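3. Materials and Methods

3.1 Study setting

The study was carried out in Ellwood, a mid-sized town with one municipal recycling center and a network of smaller drop-off points run under contract by Nesent. Residents may leave household electronics at any of these sites without charge. Items are sorted on arrival into large appliances, screens, small appliances, and office equipment. Only the last group was considered in this work, and within it only desktop computers.

Before the study period, desktop computers in Ellwood were handled in one of two ways. Units that looked clean and complete were set aside for a local resale shop, and everything else was sent to a shredder outside the county. The decision was made at the counter, usually in under a minute, and no record was kept of the reason. Crabtree's earlier report on the town's waste stream noted that this practice made it impossible to say how much usable equipment was being lost.

3.2 Sample

Collection for the study began on April 1, 2019 and ended when the storage room at the main site was full. A total of 1,064 desktop computers were received during that time. Laptops, all-in-one machines, and servers were excluded, as were units that had been left outdoors by the donor. Each computer was given a paper tag with a running number, the drop-off site, and the donor's answer to a short question on why the machine was being discarded. Donors were free to decline, and a blank tag was treated as missing data – not as a refusal to take part.

Tagged units were moved to the main site by the regular collection truck. They were stored upright on shelves, with the side vents facing the aisle, and were kept at indoor temperature for at least 15 hours before they were opened.

3.3 Coding of discard reasons

Answers on the tags were typed into a spreadsheet and coded by two readers working separately. The code list had been drafted from a pilot in October and covered failure to start, slow operation, replacement by a newer machine, moving or clearing a home, and closing of a business. When a donor gave more than one reason, the first one written was used. Differences between readers were settled by discussion. A reason such as "old" with no further comment was coded as replacement, which may overstate that group a little.

3.4 Estimating age

The age of each computer was taken from the date printed on the case label where one was present. When the label was missing or could not be read, the date code on the motherboard was used instead. These two sources do not measure quite the same thing, because a board may sit in a warehouse for months before it is built into a machine. We did not correct for this.

3.5 Inspection of internal parts

Inspection followed a fixed order. The case was laid on its side and the side panel was taken off. Processor, memory, storage, and expansion cards were each recorded as present or absent before any part was tested (Figure 2). Parts taken out for testing were placed in antistatic bags marked with the tag number of the parent unit.

Absence was recorded separately from failure. Many donors keep the drive, and some keep the processor or memory for use in another machine, so a missing part says little about the condition of the rest. Cases with bent pins or a damaged retention lever were noted under the board and not under the processor.

Figure 2. Desktop tower on its side with the panel removed. The processor socket is empty, and the memory slots lie below and to the left of it. 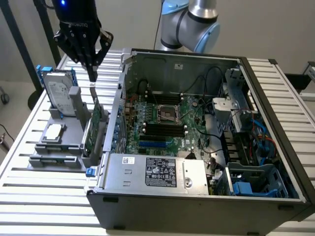

3.6 Reuse value

Reuse value was set from the resale list published each quarter by Kastero, using the price for a used part with no packaging. A part counted as reusable if it passed its test and had a listed price above zero. Whole computers were valued as the sum of their reusable parts, with the case and power supply left out. Labor was not included in this figure and is treated in Section 4.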